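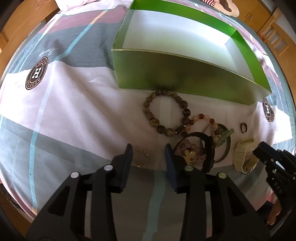 **Figure 4.1** Bracelets laid out on a duvet beside an open green box: dark mottled stone beads, smaller translucent beads, and a thin metal bangle with a green charm.

# Chapter 4: Sorting and Storing Jewelry

## What you will learn

After you study this chapter, you should be able to

- separate a mixed collection into groups by material and by construction;
- choose a box or a pouch that suits each group;
- write a simple record card for one piece;
- recognize early damage to cords, clasps and links.

**Key terms:** strand, bangle, charm, stringing cord, lining, record card

## 4.1 Why we begin with a soft surface

In Chapter 3 we worked with textiles, and there the main enemies were light, moths and bad folding. With jewelry the enemy is more often another piece of jewelry. A stone bead that rubs against a softer bead leaves small scratches, and these scratches collect with every opening and closing of the drawer. A thin bangle thrown together with heavy strands can lose its shape.

For this reason the first step of sorting is always to take the pieces out and lay them down separately. The surface should be soft, flat and light in color. A bed with a plain or pale cover serves well, and so does a table with a folded towel on it. On a hard table a bead may chip if it falls from even a small height. On a dark or strongly patterned cloth, small gold-colored beads and loose jump rings are easily missed.

In Figure 4.1 the second strand lies partly over the first one. Many collections look so in the first minutes of work. Before you begin to write anything, such pieces should be lifted apart, one hand under each strand, without pulling.

## 4.2 Three kinds of construction

Students often want to sort by color, because color is what the eye takes first. Color is useful later, for the record card. For storage, it is better to ask how the piece is held together.

**Beads on a cord.** The weight of the beads hangs on the cord, so the cord is the weak part. Large stone beads are heavy and must be stored lying down, never on a hook. Look between the beads: if you see a gap which was not there before, the cord has stretched.

**Rigid pieces.** A bangle has no cord, but thin metal bends. It should lie flat with nothing on top. Notice that the bangle in the figure forms a loose oval. An oval is a normal form for many bangles, and you should not try to press it into a circle.

**Pieces with hanging parts.** A carved charm, or small beads attached near it, can swing and knock against the neighbors. Wrap the hanging part first and the rest afterward. If a piece belongs to two groups, as a bangle with a charm does, follow the rules for both.

## 4.3 The box

A box for jewelry has two tasks. It must keep the pieces from moving, and it must let you see them. A white lining helps much with the second task. The outside can be any color you like, and a bright box is quicker to find in a full closet.

A large open box without divisions is good for carrying, but it is not sufficient for long storage. Put each piece in its own pouch or make divisions from folded acid-free paper. Do not use cotton wool for pieces with fine metal parts; its fibers catch in the links.

At the teaching collection in Trivdale, which holds 1,000 small ornaments, the students use the Ferraro method. In this method the heaviest pieces form the bottom layer, a sheet of paper comes over them, and light pieces are placed on top. There are never more than three layers in one box. The method was first made for glass buttons, but it works equally with beads.

## 4.4 The record card

Write the card while the piece is still lying in front of you. A card needs only a few lines:

| Line | What to write |
|---|---|
| Type | strand, bangle, brooch, and so on |
| Material | only what you know for certain |
| Color | in everyday words |
| Condition | cord, clasp, surface |
| Place | number of the box and the layer |

The second line causes the most mistakes. Many green stones look like jade, and many amber-colored beads are glass or resin. If you have made no test, write "green, jade-like" or "amber-colored." A modest description can be corrected later, while a wrong one is copied from card to card for years. The Gillance catalog, which we will read in Chapter 6, gives several sad cases of this.

## Practice 4A

*Time: 15 minutes. Work in pairs.*

Bring a few pieces from home, or borrow a tray from the Brirnavex study set. Lay them on a towel and separate them by construction. Fill in one card for each piece, then exchange cards with your partner. Your partner should find the correct piece from the card alone. If two pieces fit the same card, add a detail to the color line and try again.

Keep your cards. They will be needed for Section 4.5, where we turn to the cleaning of cords and metal parts.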